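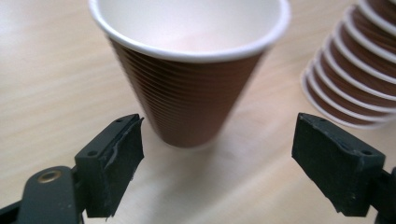
The Siddiqui Building in Warnent will stop buying paper cups at the end of March, ending a perk that tenants have mostly noticed by complaining about it. The fourth-floor coffee station went through 700 cups in February, according to a notice taped over the sink, in a building where 23 people work. The cups are the ribbed brown kind with a rolled white lip, wide at the top and a good deal narrower at the base, and they come nested in long stacks that seldom stay standing once somebody has pulled from the wrong end.

Office manager Dong-hyun Yeo said he began looking into the matter after finding 7 cups on one windowsill, each holding an inch of coffee and a different theory of when its owner might be back.

“I asked around, and everyone told me they use one cup a day,” Yeo said. “I have the invoices. Somebody is having a very thirsty career.”

Tenants were offered a compromise last fall, when a marker was tied to the cabinet handle so that people could write their names on their cups and reuse them. The marker was gone by lunch. The string is still there.

Under the new arrangement, each tenant will get one ceramic mug, paid for out of the coffee budget. Venano, the bookkeeping firm at the end of the hall, has asked whether its mugs can be a different color from everyone else's. The request is under review, as is a second one, from the same firm, for saucers.

Not everyone is on board. A petition to keep the paper cups drew signatures from most of the Tulon Travel office, whose staff argued that mugs have to be washed and that the sink is “not a place people want to go.” Yeo said he had seen the sink and did not dispute this.

The supply closet still holds 427 cups, which will be put out until they run out. At the February rate, that gives the tenants a little over two weeks. Mugs are expected to arrive the week after.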